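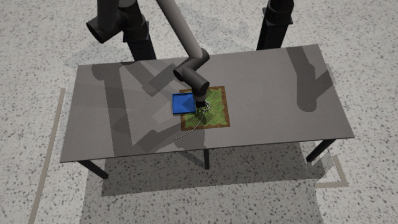 Can a robot tidy up a cable yet?

I spend a fair bit of my working day picking things up and putting them where they belong, and then I go home and do it again. So I keep an eye on whether a machine might take some of it off me.

The chore I'd hand over first is loose cables. The simulated table at the top has a thin pale one trailing over a green mat, with a small blue tray beside the gripper. I could put that cable in that tray without looking. For a robot arm it is a hard job, as a cable changes shape every time you touch it. A mug stays a mug.

Petrică Cozma, who I worked with at Bratu, has been trying this sort of thing in simulation since October. He gave his program 47 goes at putting a cord into a tray and it managed 30. In 7 of the others the cord was left hanging over the side, and he'd have let me count those – I didn't.

Simulation is cheap and nothing gets broken, but a real cord has kinks in it and sticks to things. Petrică reckons two years before he'd trust an arm with the drawer in his kitchen. I'd say longer.

On the shop floor it's a bit different. Boxes of one size, same place every time, fine. The packing bench at Bratu is still done by hand, cables included.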